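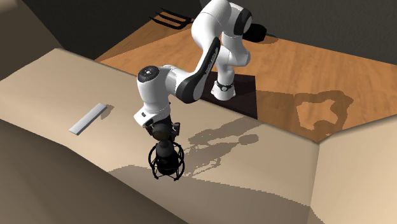 Student sim projects: is our success rate worth anything?

Posted in Robotics Clubs and Classes, 11/22/23

I help out with a high school robotics club, and this fall our advisor swapped the build season for a simulation course called Zavmont. The kids don't touch an arm. They write a pick routine for a simulated one, run it over and over, and the software hands them a percentage. The task my group drew is the microphone in the cage-type mount, which has to be picked up off a couch seat and set down at the other end.

They ran it 402 times and Zavmont scored 383 of those as a success. Everybody was thrilled. I was less thrilled, so I sat down and watched some of the replays. In a few of them I honestly could not say whether the fingers had hold of the mic or were just next to it. Here is a moment from one of the runs in question:

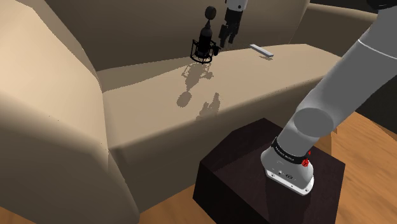 Gripper beside the mic, fingers pointing down.

The club wants to take this to the Sestton student showcase with that number in big type on the poster. Am I being a grouch, or should they hold off? I have no background in this. I used to do bookkeeping, and a figure that good makes me want to see the receipts.

Timent_shop_parent

You aren't being a grouch. Find out what the software calls a success before you print anything. There should be a settings file or a page in the course binder that spells it out. A lot of classroom sims check one thing, such as where the object is when the clock runs out. If that's the whole test, then an arm that shoves the mic across the cushion gets the same credit as one that lifts it and puts it down.

What I would have the kids do:

Pull a random batch of the runs marked as passes. Let a number generator choose, and don't let the student who wrote the code pick.

Watch each one from two camera angles. From a single angle, a finger in front of the mount and a finger inside it can look the same. Shadows help a little but the ones in your screenshot are pretty blocky, so I wouldn't lean on them.

Have two students mark the runs separately, then compare. Where they disagree, write "unclear" and leave it that way.

Then put both figures on the poster, the software's and theirs. We did this two years ago with a different task. The software gave us 306 passes and our own count came in well under that. The judges spent most of their time asking about the gap, and the kids had good answers ready.

One more thing to look at is whether the mic starts in the same spot every time. If it does, 402 runs is closer to one run repeated, and I wouldn't be impressed by any percentage.

muli_fan

just use the number it gives you. its a high school showcase. our team used Muli instead of zavmont and no one asked us anything. also a cage mount is a terrible thing to grab, too many thin bars, ask if you can switch to a box

gradedtoomanylabs

I'd skip the advice above about switching objects. A box would get you a higher score and teach them less.

I do disagree a bit with the first reply as well. Hand checking is fine, but students get bored and start marking everything as a pass by the second page. Ask them to log the height of the mic through the whole run. If it never leaves the cushion, it wasn't picked up, and you don't need anyone's eyes for that. It won't catch a bad grip that happened to hold, though.

And I would not let a simulated result go on a poster without the word "simulated" right beside it, in the same size type. I've read too many that left it for the footnote. Whether any of this would work with a real arm and a real couch is a separate matter, and I have my doubts.

Timent_shop_parent

Agree on the height log. Do that first and hand check whatever is left over.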